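Workshop Notebook, Tableware and Small Storage
Entry for Thursday, July 29, 2021
Entered by: Fidelina Alvarado
Subject: Cup storage in shallow bins, second arrangement

Purpose

This entry continues the work begun in February on the storage of small cups between uses. The first arrangement, in which cups were nested in a single stack, was withdrawn after repeated complaints that the lower cups could not be removed without taking the whole stack apart. The present arrangement places the cups side by side in a shallow bin, with one long item laid along the inside edge. Colleagues who were present for the February work will find the earlier figures on page 244 of this notebook.

Materials

Bin, shallow, rectangular, plastic, light gray, rounded corners. Stock number 2227.
Cups from the Litach set, mixed colors.
One long white item, stored with the cups.
Shelf liner, Zungate, cut to size. Held in reserve and not used today.

The Marulanda bins were also considered. Their walls are higher, and a short cup placed in one of them is difficult to grasp by the rim. They have been returned to the upper shelf and are available to anyone who needs them.

Inside length of the gray bin at the floor: 264 mm. The measurement was taken with the steel rule, not the tape. The tape reads long at the hook end and should be replaced.

Procedure

The table was wiped down before the bin was set out. The bin was placed near the middle with its long side running left to right. Cups were put in by hand in the first trial, with the lightest colors to the left. No attempt was made to space them evenly. The purpose was to learn how the cups would sit when put away by a person who is not giving the matter much thought, as that is how the bins are used in the kitchen on an ordinary day.

The long item goes in last. If it goes in first, it tends to roll toward the center of the floor and the cups then stand on it. This was noted in February and was confirmed again this morning.

Observations

An upright cup in a corner is held on two sides and stays where it is put. The corners should therefore be filled first. With the yellow cup in the upper left corner and the white cup directly below it, the left end of the bin is settled, and the remaining cups may be placed toward the right. The gray-blue cup is the one that gives trouble. It has a tapered body with a narrow base, and it leans when it has open floor beside it. A leaning cup takes up more of the bin than a standing one and makes it harder to judge how much space is left.

The long white item lies well along the lower inside edge. Its rounded end faces left, and the cups can be lifted out without disturbing it.
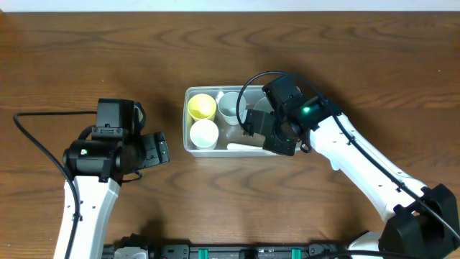
Removal trial

Cups were taken out by hand, one at a time, and set on the bare wood beside the bin. The yellow cup came out cleanly. The white cup required a small tilt to clear the rim of the bin. The gray-blue cup was lifted with no difficulty, although it had to be straightened before it could be set down. The trial was repeated 3 times with the same result.

Some noise was observed when the cups touched one another. A piece of the Zungate liner on the floor of the bin would reduce the noise of setting them down, but it would do nothing about contact between cups - a divider would be needed for that. The Jinex divider on hand is too tall for this bin and would have to be trimmed. I would prefer that it not be trimmed until the larger bins have been tried, as we have only the one.

Points for discussion

It is not settled whether the leaning cup should be corrected or accepted. One view is that a fuller bin would hold it upright. The other is that a fuller bin is slower to empty, and that a leaning cup does no harm in storage. I am inclined to the second view but have not tested it.

The long item may belong elsewhere. It was included because it was stored with the cups in the old drawer, and the kitchen has asked that the contents of that drawer be kept together for the present.

Next steps

Repeat the trial with the liner in place.
Try the gray-blue cup in a corner, with the white cup moved toward the center.
Obtain a new tape measure.
Label the bin on the short side, where the label can be read from the shelf.

The bin is to be left on the second shelf with the cups in it until the liner trial has been entered. Please do not borrow from it. - F.A.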